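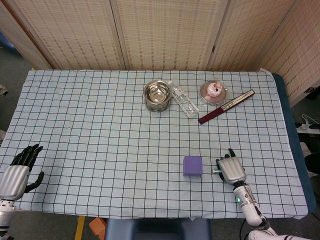 Pelleo bench build: gallery

Pelleo is a two-armed humanoid upper body that Štefánia Tóth and I have been putting together in the shared workshop at Merimska. The hands came as finished units. The mounting, wiring and table layout are ours, and so is most of the software. The page has one picture so far, the one at the top, and the notes under it are grouped by what they refer to. More pictures will go up when the shoulder covers are done.

1. The table

The cloth has a printed grid, dark lines on pale blue. We use it to check by eye where the hand has gone compared with where it was sent. It wrinkles near the corners and the lines bow there, so we take no measurements from those squares. There is a padded surface underneath, which you can see on the right where the cloth folds over. I would pin the cloth down. Štefánia would replace it with a printed board -- we have not settled that yet.

2. The screen

The folding screen goes round the back and sides of the table. Before we had it, the camera picked up everyone walking to the drill press and the object finder gave false hits. It is light enough for one person to move, and it folds flat against the wall when the bench is needed for something else.

3. The purple cube

Foam, and the first thing either hand was asked to pick up. It forgives a bad grip and does not roll away. The right hand is beside it in the picture, with the left resting on the table on the other side. Our routine starts the right hand next to the cube and leaves the left still, which makes the logs much easier to read.

4. The far row

Steel bowl, water bottle on its side, clear round container with a pastry or small cake in it, folded hand fan. These are the second set. The bowl and the clear lid both catch the light, and the depth readings on shiny and clear things are poor. The bottle gives the same trouble. The fan is thin and lies nearly flat, so the fingers have to come in low. We have not written a grip for it that I would call finished.

5. The forearms

White and silver on the left, white with dark joint pieces on the right. The green light on the right forearm is near the wrist and easy to see from the operator's side. The black cable runs down alongside the arm. It used to be 225 mm shorter and pulled when the elbow straightened, so we made up a longer one.

6. Power

The white power strip is on the floor to the right of the table. It will be moved under the bench and fixed to a rail. The arm supply is on a separate switch from the computer, so the arms can be cut without losing the log.

7. Where it stands

The log has 542 cube attempts in it up to the end of July. The last 78 were run with the new wrist settings, and we are keeping those apart from the rest. The next job is the control program, which we call Pastor. Its start-up check takes too long and has to be repeated if one joint reports late.

Parts list and wiring drawing are in the Lemine folder on the workshop computer. Please ask before changing either.

Vitalii Dmytriv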